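Monday, July. Bench notes, tray and drawer box

Started at 9 with the drawer box. Flurina Bühler had left a note that the lower drawer was catching, so I took both drawers out and looked at the runners. There was a ridge of old glue on the left side, near the back. Scraped it off with the small chisel, rubbed a bit of candle wax on both runners and put everything back. The lower drawer now slides with one finger. The upper one was fine before and is fine now. Didn't touch the handles except to nip up the screws from the inside.

Weighed the box on the parcel scale while it was off the table: 579 g for the lower drawer alone, which seems a lot. Corina, can you check that against your figure from the first one? I may have left the chisel guard in it.

Oak is still unfinished on the underside. Rupert wants oil, I would leave it. Oil got on the table last time and it took most of an afternoon to get off.

Next, the tray. We have been going back and forth between the cream one and the deeper grey one from Deline. The grey one disappears against the tabletop and I keep putting things down half on the rim. The cream one has a low edge and shows every mark, but you can see straight away where it is. Staying with cream for now.

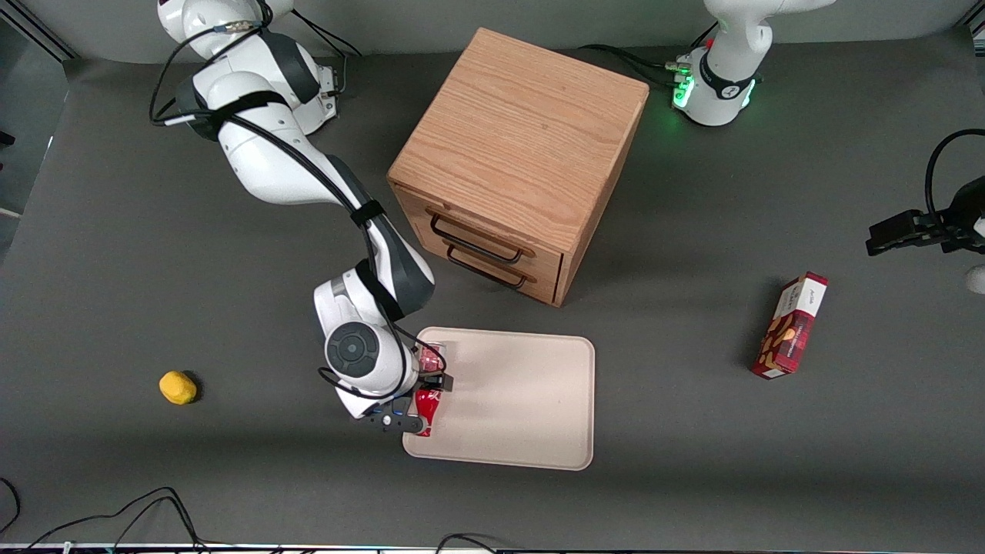

Cans go on the left side of the tray from now on, upright, and the right side is kept for whatever comes out of the drawers. We had agreed this before the break but it was never written down, and Rosalie and I were doing it differently. Both drawers shut before anything goes in the tray. An open lower drawer takes up more table than you would think.

Tried the box in 4 positions before lunch. Too near the tray and the drawers have nowhere to go. Too far back and the lower handle is awkward to get at. Settled on the one with a gap of 200 mm between the box and the tray. Marked the corners in pencil — chalk wipes off with a sleeve.

Table wiped down at 12.30 with the blue cloth and plain water. Please don't use the Rirkby spray on it, it leaves a film and the tray slides.

Still to do:
Felt pads for the bottom of the box (Gintarė has a sheet of them, I think, in the Prikach tin)
Second cream tray, same size, ask Rainer about price
Label the spare handle screws, 47 in the bag, two lengths mixed together
Drawer weight again, empty this time

Left the box on its marks and the drawers closed. Key to the store is back on its hook.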